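Las máquinas y la fiambrera: «Todavía me fío más de una persona con prisa»

Lleva una parte considerable de su vida profesional decidiendo qué máquinas entran en una nave y cuáles se devuelven. Ha trabajado en cocinas de colectividades, en almacenes y, en los últimos años, como asesora de compras para Zaltilgate, una empresa de comidas preparadas que sirve a colegios y residencias. Pidió que no se publicara su nombre, porque sigue negociando con los mismos proveedores de los que habla. Nos recibió a media mañana en la cafetería de la planta de Lenivton, con un cuaderno lleno de tachones y muy poca paciencia para los vídeos promocionales.

«Me mandan uno cada semana», dice. «Un brazo que dobla una toalla, un brazo que pone un plato en el escurridor. Lo primero que miro es si está acelerado. Casi siempre lo está, y lo pone en una esquina, en letra pequeña.»

En mayo asistió a una demostración de Doolan, que vende una célula para preparar menús individuales: abrir el recipiente, colocar la comida, cerrar la tapa y pasarlo a la cinta. Según los papeles que le entregaron, el sistema estaba listo para producción. Ella llevó sus propias fiambreras, compradas en el bazar de enfrente de su casa. «Se pusieron nerviosos. Me preguntaron si no prefería usar las suyas. Claro que no lo prefería, las mías son las que usan los niños.»

De 24 recipientes, la máquina cerró bien dos. En los demás, la tapa quedó montada sobre el borde o el cierre no llegó a encajar. El técnico habló de calibración, de la luz de la sala, de un plástico demasiado brillante. A ella las explicaciones le parecieron razonables y también inútiles. «En mi cocina hay vapor, hay fluorescentes y hay plástico que brilla. Si eso es un problema, dígamelo antes de que coja el tren.»

Le preguntamos por qué una tapa resulta tan complicada. Aparta la taza y hace el gesto con las manos, una sujetando y la otra apretando. Explica que una persona nota cuándo el cierre está a punto de ceder y corrige sin pensarlo, y que cada modelo pide una fuerza distinta. «Yo no sé enseñar eso con palabras. Lo intenté con un chico nuevo y acabé cogiéndole la mano.»
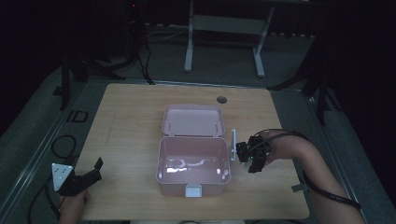 De ahí que le interese, con reservas, el camino que han tomado algunos equipos: que sean personas quienes hagan la tarea muchas veces, con unas pinzas en la mano, para que después la máquina aprenda de esos movimientos. Zusen, otra de las firmas con las que ha tratado, le habló de 700 repeticiones para una sola operación. «Me lo contaron como una buena noticia. Yo hice la cuenta al revés. Si para una caja hacen falta 700, ¿qué pasa cuando el cliente me cambia la caja?» La respuesta fue que el sistema generaliza. Pidió verlo generalizar y todavía espera fecha.

Reconoce que el planteamiento es más serio que el de hace unos años, cuando le proponían programar cada trayectoria a mano. También admite que hay tareas resueltas. En Lenivton, el paletizado lo hace una máquina desde hace tiempo y nadie lo echa de menos, «y menos que nadie mi espalda». Las cajas de cartón, todas iguales, todas cerradas, le parecen un terreno justo. Lo blando, lo resbaladizo y lo que lleva bisagra, bastante menos.

¿Y en casa? Se ríe. Tiene un robot aspirador que se queda atrapado debajo del mismo mueble. «Lo saco con la escoba, y ya que tengo la escoba en la mano, barro.» No cree que vaya a comprar nada que prometa recoger la cocina. Le parece que una vivienda es peor que una nave: todo cambia de sitio, hay cajones que solo se abren si se levantan un poco, y no hay un técnico de guardia al otro lado de la puerta.

Lo que más le molesta es el vocabulario. Cuando un comercial dice «autónomo», ella pregunta cuántas personas hay detrás y qué hacen exactamente. En una visita que prefiere no situar, el brazo se detenía cada poco y alguien lo desbloqueaba desde un portátil. «Le pregunté si ese señor venía incluido en el precio. No les hizo gracia, pero era una pregunta de compras.»

Sus condiciones para firmar caben en media página del cuaderno. Un turno completo en su planta, con sus recipientes y con la gente que trabaja allí. Que la máquina se pueda limpiar con manguera. Que el proveedor anote cada intervención humana, por pequeña que sea, y entregue la lista al acabar. Doolan ha pedido tiempo para estudiarlo. Zusen aceptó en principio y luego propuso hacer la prueba en sus propias instalaciones, cosa que ella rechazó por correo en una línea.

Mientras tanto, la línea de menús sigue siendo manual. Antes de irnos nos lleva a verla desde el pasillo acristalado y señala a una operaria que cierra tapas con el pulgar mientras habla con la compañera de al lado. «Cuando me traigan algo que haga eso ocho horas, lo compro. Y si es caro, lo discutimos.»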